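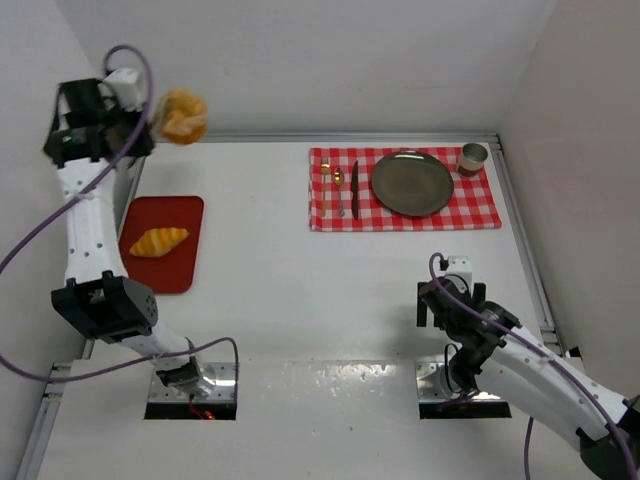
Sunita Kanaujia wrote back after the last set of notes that she still didn't get why bread goes stale if it's wrapped up tight, no air, no way for the water to get out. Good question, most of the group had the same one on the sheet. So starting there.

Week 3. Bread: staling, storage, shelf life

Staling is not the same as drying out. Two things going on, keep them apart in your answers.

1. Water moving. Crumb is wetter than crust. Water goes from crumb to crust, crust goes leathery. Happens inside the bag too. Sunita's loaf lost next to no weight and was still stale.

2. Starch changing. Flour starch swells in the oven, takes up water, goes soft. As the loaf cools the chains line up again and firm up. Word for this is retrogradation (spell it right please, half of you had retrogadation). Starts as soon as the loaf cools. Short straight chains = amylose, sets quick, gives you the sliceable loaf. Branched = amylopectin, slow, days, this is the one we call stale.

Temperature
Fridge is the worst place. Starch firms up fastest just above freezing. Freezer is fine, water is locked up so the chains can't move much. Get through the fridge range fast both ways. Slice before freezing, toast from frozen.

Reheating
Warm a stale loaf through and it softens, amylopectin melts back out. Only works for a while, and it goes hard again quicker the second time. Also you lose water each go. Doesn't bring back flavor.

What slows it down
- fat (coats the starch, also holds gas so softer crumb to begin with)
- sugar, holds water
- milk, eggs
- emulsifiers, they tie up amylose. Monoglycerides are the usual ones
- enzymes, amylase cuts the chains short. Too much and you get gummy crumb
- sourdough, some effect, argued over, see reading

So a brioche or a sweet roll keeps softer than a baguette. Lean dough = stale by evening.

Mold is a seperate problem! Mold is water activity plus spores landing after baking. A loaf can be stale and clean, or soft and moldy. Bag it warm and you get drops on the inside, then mold. Cool first.

Clevton bakery case (do this one for the seminar)
Bakes 800 loaves a night, ships to Draltley, sells over 3 days. Complaints are "hard" on day two. Owner wants to chill the delivery van. Why is this a bad idea? What would you ask about the recipe before changing anything? One page max.

Practical
Dhillon lab, bring apron. 20 g crumb per sample, take it from the middle of the slice, no crust. Press test, write the number down straight away. Fridge, counter, freezer. Shalini Kanaujia has the key to the sample cupboard, ask her if its locked.

Reading
Chapter on starch, skip the part on pasta. Staling handout from September is still ok except the table on page 3, ignore that, units are wrong.

Next week: crust color, browning, steam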